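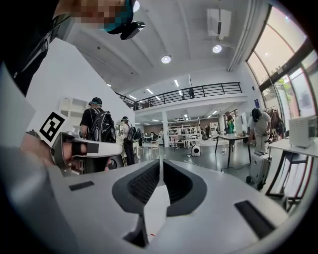 业余橄榄球队的新人，第一场该打什么位置？

看教练缺什么，一般先放边锋，离人堆远一点，犯了错也有全卫在后面兜着。我当年就是这么被扔上去的，穿着借来的球鞋，站在边线旁边，半场下来碰到球两次，其中一次还是捡出界球。

先说说我们队吧。队名叫Villanueva，听起来很洋气对不对？其实是最早那帮人常去聚餐的馆子的名字，馆子早关了，名字留下来了。队里什么人都有，会计、厨师、修电梯的，还有一个在读博士，每次训练都迟到，每次都说是地铁的问题（他骑车来的）。

我是五年前入的队，那时候连前锋后卫都分不清，以为穿8号的就是第八厉害的人。带我的是Heather Tautahi，新西兰来的，打了很多年传锋，个子不高，嗓门大得隔着两块场地都能听见。她教我的第一件事是怎么倒地。整整一个晚上我们就在垫子上倒来倒去，肩膀先着地，下巴收紧，抱住球往自己队友那边放。我回家以后浑身疼，第二天上班连鼠标都不想抬，可是心里美得不行！

后来我慢慢从边锋挪到了中锋，再后来队里缺人，又被塞去打了一阵侧翼前锋。侧翼真不是人干的活，跑得比后卫多，撞得比前锋多，每一个拉克都得第一个到。不过我现在要是重新选，大概还是会选它，忙起来就没空紧张了。

上周六……哦不对，我老记错日子，反正就是6月24日那场，我们客场打Skadatico。这支队跟我们算是老冤家了，去年五月输给他们五分，输得我一个星期不想看球。他们有个二排叫Ashton Te Moana，争边球的时候像棵树一样长起来，我们的投手怎么扔都扔到他手里。所以这回赛前我们专门练了短边球，三个人的，快扔快跳，拿了就走，压根不跟他比高。

上半场这招真管用。前几个边球全是我们的，有一个直接推成了冒尔，一路推过了对方的五米线，最后是我们的钩球手压着球倒进得分区的。那家伙一年也得不了一次分，爬起来的时候满嘴的草，还在那儿喊“算不算，算不算”。裁判哨一响，板凳上的人全疯了，水瓶扔得到处都是。

下半场就没那么好看了。对方也不傻，看出我们老扔前面，Te Moana直接站到了最前头，于是我们又开始丢边球。再加上体能跟不上，防线越站越窄，边路空出来一大片，他们连着两个达阵都是从那边跑进来的。我追了其中一个，追了大半个场，手指头都碰到他球衣了，就是没抓住。这事我躺在床上又想了好几遍，要是早半步起跑，要是角度再斜一点……算了。

最后两分钟我们还落后两分，拿到一个罚球，位置偏左，距离不算近。队长问要不要踢球门，我们的踢球手蹲在那儿系鞋带，系了特别久，然后说踢。我当时心跳得比自己跑的时候还快。球出去的时候我觉得偏了，真的觉得偏了，结果它在空中往回拐了一点，擦着门柱里侧过去的。赢一分！我嗓子到现在还是哑的。

赛后照规矩两队一起吃饭，Skadatico的人准备了一大锅羊肉，Te Moana坐在我对面，一个人吃了我三个人的量，还很认真地跟我讲我擒抱的时候头的位置不对，应该放在对方身体后侧，不然迟早被膝盖顶到。我说谢谢，然后又厚着脸皮问他边球起跳的节奏，他居然也讲了，拿筷子和酱油瓶在桌上摆给我看。我记了个大概，打算回去教我们二排，先不告诉他是从哪儿学来的，嘿嘿。

有几个读者留言问我装备的事，顺便回一下。护齿一定要买能热塑的，别图便宜，泡水的时间照说明书来，泡过头就咬不住了。球鞋的话，打前排的选后跟稳一点、钉子长一点的，后卫随便，舒服最要紧。护头我自己戴了一个赛季又不戴了，太热，而且听不清队友喊什么，不过耳朵容易磨破的朋友还是戴着吧，我们队的支柱前锋那对耳朵现在已经跟饺子差不多了。

还有人问三十多岁了才开始行不行。来啊！我们队里最晚开始的那位四十一，打触式打了半年才转到有身体对抗的，现在替补席上雷打不动有他一个座。刚开始别急着上强度，先把传球和倒地练熟，脖子和肩膀的力量也要补一补，训练第二天疼得厉害就歇着，别硬撑。

下一场是主场，对手还没定，赛程表改了又改。球场那边的草也该剪了，长得都能绊人，我已经在群里催过一遍，到现在只收到一个点赞。想来看球的提前给我留言，记得自己带把折叠椅，场边那排长凳上次坐塌了一头，还没修。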